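Home | News | Meetings | Hall Hire | Allotments | Contact

Greenwood Residents' Association
Minutes of the July meeting, held in the small hall, 7:00 p.m.

1. Apologies and previous minutes
Apologies were received from two members. The June minutes were approved with one correction: the Wurkum Lane gate is to be painted green and not gray.

2. Money
The balance stands at $421. The hall insurance is paid through next spring. Ticket sales for the plant swap came to $43 – less than last year, when the weather was better.
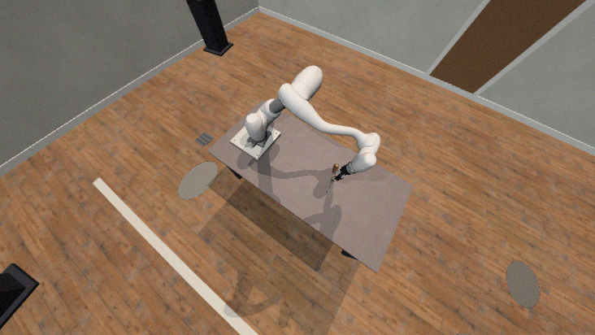
3. Allotments
All plots are taken and there is a waiting list. Members on the lower side reported slugs and a blocked ditch. Inddale Drainage has looked at the ditch and will send a price. It was agreed to spend up to $100 on clearing it. Anything above that comes back to the next meeting.

Hoses must be rolled up after use. Two were left across the path in June.

4. Bus shelter
The town has replied to our letter about the Lukis Road shelter. The roof will be repaired but the bench will not be replaced this year. Members were unhappy with this. The secretary will write again and ask for a date for the bench.

5. Fall supper
Same menu as last year, with a second vegetarian dish. Tickets will be $20 for a family. The kitchen needs two more large pots – please ask around. Doors open at 5:30 p.m.

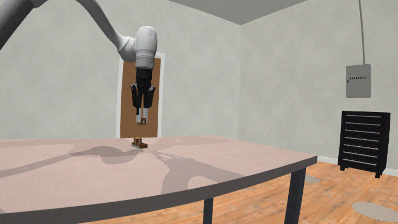
White arm with black two-finger gripper, pointing straight down.

6. Any other business
The lost property box is full and will be emptied at the end of August. A request for a later closing time on the hall was left for the next meeting.

The meeting closed at 8:25 p.m.

Last updated: July
Contact the secretary | © Greenwood Residents' Association | Back to top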